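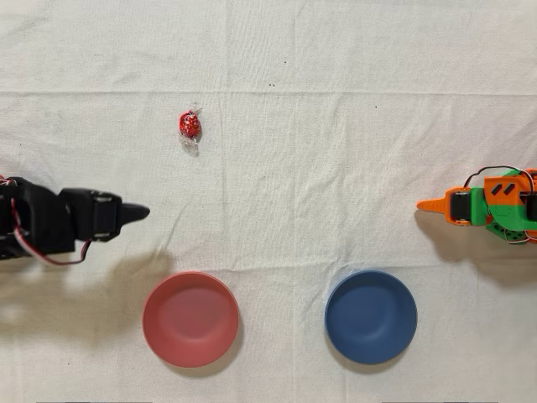 Figure 1. Candy sorting setup from overhead, both arms in position, one red candy on the cloth and the two bowls empty.

Evaluation of the Zistik Two-Arm Starter Kit
Project report by Veronica Bălan and Brock Fraser

1. Why we did this

The Zistik product page says a beginner can have two small arms sorting objects by color "in one afternoon, with no coding." Our department was thinking of ordering more kits for the intro course, and we were asked to find out if that claim holds up. We both doubted it. We tried to test the kit the way a new student would, using only the printed guide and the software that came with it.

2. Setup

The task is the one from the last chapter of the guide. A wrapped candy goes on the table, and the arm closer to it should pick it up and drop it in the bowl of the same color. We used a red bowl and a blue bowl on a white cloth. The guide asks for a "plain light background" and does not say how plain. Our cloth has a fold line across it and a few creases, and we left them in. A kit for classrooms should be able to handle a creased cloth.

Assembly took us 8 hours over two evenings in June. The wiring diagram for the left arm has two connectors swapped, which cost us most of the second evening. The wires also hang in open loops beside the arms, and the guide has no advice on how to route them. Brock ended up watching them during every run in case one caught.

3. Training

The software is called Plarkden. You move the arms by hand, it records what you did, and then it builds a model from the recordings. The guide recommends 50 recordings. With 50, the arms moved toward the candy and usually stopped short of it. We went up to 100 and things improved, but by then we were well past one afternoon. The final set came to 2847 seconds of recorded motion, not counting the attempts we threw out.

4. Results

Red candies placed near the left arm were picked up in most of our trials. Blue ones near the right arm did worse. The clear twisted ends of the wrappers were a problem for both arms, because a fingertip would close on the loose tail and the candy would slip out on the way to the bowl. The demo video uses solid blocks. We think buyers should be told that.

Candies placed in the middle, where either arm could go, often got no response at all. We asked Zistik support about this and were told to "add more variety." We did not have time to find out how much more.

5. Should the department buy it?

Not at the current price. The hardware is decent once it is together, and we did learn a lot from fixing it, but that is not what the page promises. If the course goes ahead anyway, we suggest setting aside three lab sessions and correcting the wiring diagram before handing it out. We would also like someone to try the Elance kit on the same task before any order is placed.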